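Laboratory Course in Robot Handling
Handout 4: Comparing two grippers with the wrist camera
Prepared by Khrystyna-Mariia Horobets

Read this handout before you come to the lab. Sections 1 and 2 you can read at home, section 3 you need at the bench. The report is due one week after your session.

1. What we compare

In Handout 3 you worked with one gripper and changed only the speed of the arm. Now the arm stays the same and we change the gripper. The two models are the Stisell, which has two long fingers that move in parallel, and the Langat, which also has two fingers, but they turn on a small joint and come together in an arc. Both are driven by the Korkidau controller, so the commands in your script are the same for both. Only the opening value is different, and this is the place where most groups made an error last June.

The Stisell opens to 80 mm. The Langat opens a little more, but the useful opening depends on how far the tips are from the table. When the fingers turn, the tips also move up and down. If you approach with the Langat half open and then open it fully, the tips are no longer at the height you measured. Please think about this before you write your approach position, not after the first collision.

2. The camera at the wrist

The camera is fixed to the wrist, and it moves together with the gripper. This has one large advantage: the fingertips are always at the same place in the picture if the opening does not change. You can use them as a reference. When the object is between the tips in the picture, it is usually between them in the real world too, at least in the left-right direction.

The distance is more difficult. A plain surface gives the eye very little help, and a tip that is 30 mm above the table can look almost the same as a tip that touches it. Students often say that they "see" the contact. In most cases they see a shadow. Shadows are useful, but they depend on the lamp and on the people who stand near the bench, and you can not trust them alone. 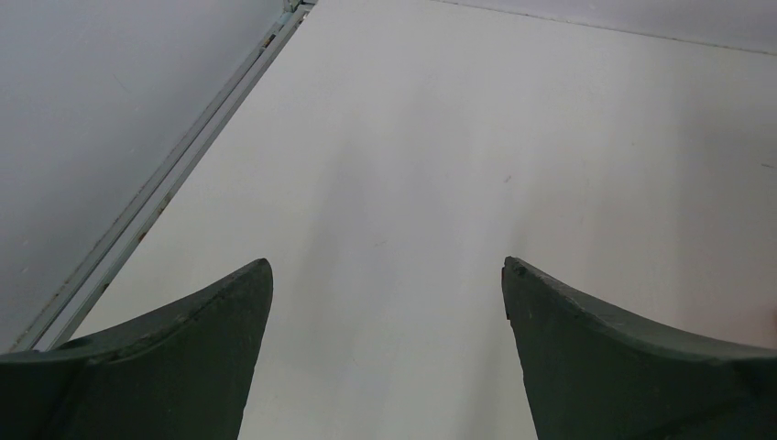 For this reason every group must record an empty view before the first grasp. Move the arm to the start position, open the gripper to the value in your script and save one picture with no object between the fingers. Look at it slowly. A scratch, a scuff or a rust spot may later be taken for a small object by your detection program, and a dark seam between two panels is a very good candidate for a false edge. If you know these marks from the empty view, you can mask them or subtract them. Two groups in the last course spent their whole session on a "part" that was a mark on the surface.

Do not try to clean away permanent marks. Real work surfaces have them, and your program should live with them.

A second point is the focus. Our cameras have a fixed lens. The parts of a finger which are very close to the lens can be out of focus, and this is normal. Check instead that the tips are sharp enough to see their contour. If they are not, ask me before you turn anything - the lens ring is easy to move and hard to bring back.

3. Procedure at the bench

3.1 Mount the first gripper and write down which one it is. Start the Korkidau controller and wait for the ready message.

3.2 Save the empty view at full opening, then again at half opening. Keep the same arm position for both.

3.3 Place the test block at the marked point. Run the approach at low speed, with one hand near the stop button. Stop 6 mm above the contact height and save a picture.

3.4 Close the gripper, lift, hold, and put the block back. Repeat until you have 30 grasps. Write every failed grasp in the table, also the ones that you think were your own fault.

3.5 Change the gripper and repeat from 3.1. The new tool length must be entered in the script before the arm moves.

4. The report

Compare the grippers by failed grasps, by cycle time and by how much of the object the fingers hide from the camera. The last one is often forgotten. Use your own pictures and not pictures from the Hollotwood manual, where the light is much better than ours. The text should be no more than 300 words for each gripper, plus the table.

I do not expect that one gripper wins in everything. If your numbers say so, check first that the tool length was correct in both runs.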